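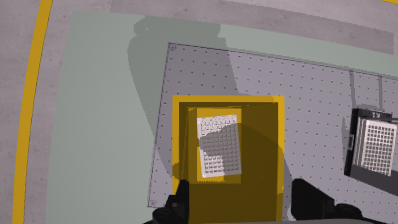

Gray plate on the green mat, yellow floor line at left.

Starine anti-fatigue mat, the 12 mm one. Bought in February, stood on it most days since. Short version – good mat, annoying first week.

Came rolled up tight. Corners would not lie down. Tried books, tried a paint can, finally left it face down overnight and that did it. Smell was gone in 2 days with the window open. My knees noticed the diference before my back did.
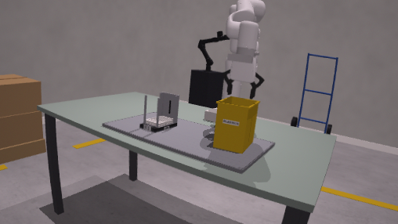

Edges are my main gripe. Starine cuts them square with no bevel, so your toe catches every time you come at it from the side. I'd take a thin mat with a decent edge over a thick one without. Even a mat that only sits on a tabletop, like the gray one on the green table, has a thickness you can see from the side, and on the floor that's a trip. The Lamosari has a proper slope all round. Costs more. Yanling Ding has one at her bench and won't swap with me, I asked.

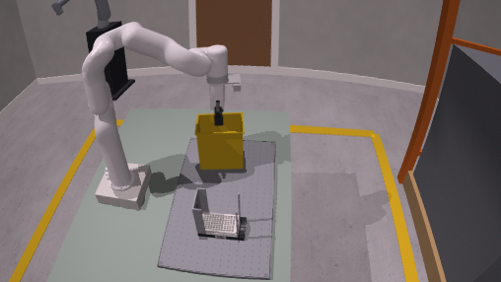
Vol. 13, No. 2

Cleaning – warm water, dish soap, done. Don't use a stiff brush, mine left scuffs near the middle that never came out. Coffee wipes off. Candle wax doesnt.

Would I buy again? Yes for standing in one spot. No for a hallway or anywhere people cut through. Four stars.

Pentti Pelkonen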